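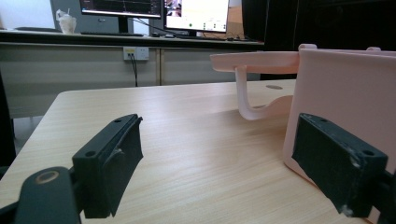
신로우(Cinlow) 하우스 소식지 제16호
2023년 2월 27일

세탁실 이용 방법이 바뀝니다

지난 호에서 예고한 대로 지하 세탁실의 세탁기를 모두 교체했습니다. 새 기계는 리코프(Rikov) 제품이고, 예약은 종이 장부 대신 타이머(Timer)라는 예약 프로그램으로 받습니다. 장부는 벽에서 떼어 사무실에 두었습니다. 예전에 적어 둔 예약 중 아직 날짜가 지나지 않은 것은 사무실에서 프로그램에 옮겨 놓았으니 다시 신청하지 않으셔도 됩니다. 다만 글씨를 알아보기 어려워 옮기지 못한 칸이 있습니다. 본인 예약이 보이지 않으면 사무실로 연락 주십시오.

세탁기는 전부 4대입니다. 문에서 가까운 쪽부터 가, 나, 다, 라로 표시해 두었습니다. 가와 나는 일반 빨래용이고, 다는 용량이 조금 커서 침대 시트나 얇은 담요까지 넣을 수 있습니다. 라는 운동화와 걸레, 매트처럼 다른 옷과 섞기 곤란한 것을 빠는 기계로 정했습니다. 지난해 설문에서 가장 많이 나온 요청이 이것이었습니다. 라 기계에 일반 옷을 넣어도 막지는 않지만 앞사람이 무엇을 빨았는지는 알 수 없다는 점을 생각하고 쓰시기 바랍니다.

예약은 한 칸 단위로 합니다. 한 칸이면 표준 코스가 헹굼과 탈수까지 끝나고 빨래를 꺼낼 시간이 조금 남습니다. 삶음 코스는 한 칸 안에 끝나지 않으므로 연달아 두 칸을 잡아야 합니다. 한 방에서 일주일에 잡을 수 있는 예약은 3칸까지이고, 당일에 비어 있는 칸은 여기에 포함하지 않습니다. 저녁 시간에 예약이 몰리는 편이라 낮에 집에 계신 분은 되도록 낮 시간을 이용해 주시면 좋겠습니다.

예약 시간이 지나도 기계가 비어 있으면 다음 사람이 써도 됩니다. 기다리는 시간은 예전 규칙과 같습니다. 늦을 것 같으면 프로그램에서 '지연'을 눌러 주세요. 지연 표시가 있는 동안에는 다른 사람이 자리를 가져갈 수 없습니다. 같은 예약에서 한 번만 누를 수 있습니다.

남의 빨래가 기계에 남아 있을 때가 문제인데, 이 부분은 의견이 갈렸습니다. 손대지 말고 기다리자는 분도 있었고, 바로 꺼내도 된다는 분도 있었습니다. 우선 다음과 같이 하겠습니다. 프로그램에서 '종료 알림'을 한 번 보내고, 그래도 오지 않으면 꺼내서 창가 선반에 올려 둡니다. 바닥이나 건조기 위에는 놓지 말아 주세요. 선반에 하루 넘게 있는 빨래는 사무실에서 봉투에 담아 보관합니다. 이 규칙은 5월에 다시 살펴보고 불편이 많으면 고치겠습니다.

건조기는 교체하지 않았습니다. 예약 없이 온 순서대로 쓰는 것도 그대로입니다. 먼지 거름망은 쓰고 난 사람이 비웁니다. 지난달 점검 때 안쪽 건조기의 거름망이 꽉 막혀 있어 온도가 오르지 않았고, 수리 기사가 청소만 하고 돌아갔습니다. 고장이 난 것이 아니어서 출장비는 하우스 공동 비용에서 나갔습니다. 같은 일로 공동 비용을 다시 쓰지 않도록 거름망을 확인해 주시기 바랍니다.

세제는 각자 준비합니다. 새 세탁기는 세제를 넣는 칸이 서랍식으로 되어 있고, 가루와 액체 칸이 나뉘어 있습니다. 액체 세제를 가루 칸에 부으면 물이 차기 전에 흘러내려 버립니다. 섬유유연제는 꽃 모양이 그려진 칸에 넣고 눈금을 넘기지 마세요. 캡슐형 세제는 서랍에 넣지 말고 빨래보다 먼저 통 안에 넣어야 합니다. 설치 기사의 말로는 예전 기계를 쓰던 습관대로 세제를 많이 넣는 경우가 흔하다고 합니다. 거품이 많으면 기계가 헹굼을 저절로 늘려서 예약한 칸을 넘길 수 있습니다. 평소 쓰던 양에서 조금 줄여 보고 맞추어 가는 편이 낫습니다.

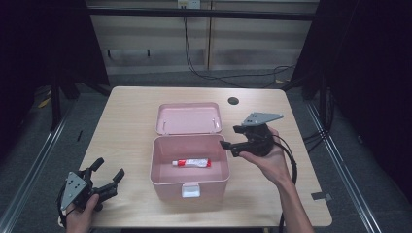 선반에 두고 다니는 세제 통도 정리가 필요합니다. 이름이나 방 번호가 없는 통이 꽤 있고, 이미 이사 나간 분의 것으로 보이는 통도 있습니다. 이달 안에 방 번호를 적어 주세요. 적히지 않은 통은 문 옆 나눔 칸으로 옮기고, 나눔 칸의 물건은 누구나 써도 됩니다. 표백제는 나눔 칸에 두지 않습니다. 남은 표백제가 있으면 사무실로 가져오십시오.

이불과 두꺼운 패딩은 새 기계에서도 빨 수 없습니다. 다 기계도 마찬가지입니다. 물을 먹은 이불이 한쪽으로 쏠리면 탈수가 되지 않고 멈추는데, 문이 잠긴 채로 멈추면 사무실에서도 바로 열 방법이 없습니다. 이불은 길 건너 파나지오투(Panagiotou) 세탁소에 맡기시는 것을 권합니다. 하우스 주민이라고 말하면 묶음 가격으로 받아 줍니다. 가격표는 사무실 게시판에 붙여 두었습니다. 맡긴 이불은 세탁소에서 직접 찾아오셔야 하고, 현관으로 배달해 주는 서비스는 없습니다.

요금은 당분간 올리지 않습니다. 새 기계는 물을 적게 쓴다고 하지만 실제 수도 요금이 얼마나 달라지는지는 고지서를 몇 번 받아 보아야 알 수 있습니다. 결제는 프로그램에 충전한 금액에서 빠져나갑니다. 동전 투입구는 없어졌습니다. 예전 세탁용 토큰을 가지고 계신 분은 사무실에 가져오시면 같은 금액으로 충전해 드립니다. 토큰이 100개 넘게 아직 돌아오지 않았습니다. 서랍이나 외투 주머니를 한번 찾아봐 주세요. 교환 기한은 5월 말까지입니다.

휴대전화에 프로그램을 설치하기 어려운 분은 사무실 앞에 있는 공용 단말기를 쓰면 됩니다. 방 번호와 입주 때 받은 비밀번호를 넣으면 같은 화면이 나옵니다. 비밀번호를 잊은 경우 사무실에서 새로 만들어 드리며, 전화로는 알려 드리지 않습니다. 방을 같이 쓰는 분들은 계정 하나를 함께 씁니다. 둘이 따로 계정을 만들면 나중에 만든 쪽이 자동으로 지워지니 미리 상의해서 정해 주세요.

처음 예약하는 순서를 적어 둡니다.

프로그램을 열고 '세탁실'을 선택합니다.
원하는 기계를 고르고 빈칸을 누릅니다.
코스를 고릅니다. 삶음을 고르면 다음 칸까지 함께 잡힙니다.
확인을 누르면 예약 번호가 나옵니다.
세탁실에 가서 기계 화면에 예약 번호를 넣으면 문이 열립니다.

예약 번호는 그 시간에만 유효합니다. 취소는 시작 전까지 할 수 있고 금액은 그대로 돌아옵니다. 시작한 뒤에는 취소할 수 없습니다. 기계가 중간에 멈추거나 화면에 오류 표시가 뜨면 전원을 뽑지 말고, 화면에 나온 글자를 적어서 사무실에 알려 주십시오. 사무실이 닫힌 시간에는 문에 걸린 고장 접수 쪽지에 기계 이름과 시각을 써 두시면 됩니다. 기계 고장으로 빨래를 끝내지 못한 경우에는 해당 금액을 다시 충전해 드립니다.

세탁실 불은 전처럼 밤이 되면 자동으로 꺼지고, 그 시간 이후로는 예약 칸도 열리지 않습니다. 바로 위층 방에서 탈수 소리가 들린다는 의견이 여러 번 있었습니다. 새 기계 밑에 진동을 줄이는 받침을 깔았으니 그래도 소리가 크면 시간과 함께 적어서 알려 주세요. 배수구 냄새에 대한 문의도 있었는데, 교체 공사 때 배수관 연결부를 새것으로 바꾸었고 그 뒤로 들어온 문의는 없습니다.

교체 공사 동안 빨래를 못 해 불편했던 분들께 양해를 구합니다. 예정보다 길어진 것은 급수 밸브의 규격이 맞지 않아 부품을 다시 주문했기 때문입니다. 공사 기간에 외부 빨래방을 이용한 영수증은 사무실에서 받고 있습니다. 방마다 한 번씩 신청할 수 있고, 금액은 다음 달 관리비에서 빼 드립니다. 영수증을 잃어버렸다면 카드 사용 내역을 보여 주셔도 됩니다.

다음 호에는 자전거 보관대 자리 배정 결과를 싣습니다. 아직 신청하지 않은 분은 사무실 앞 신청서에 방 번호와 자전거 색을 적어 주세요.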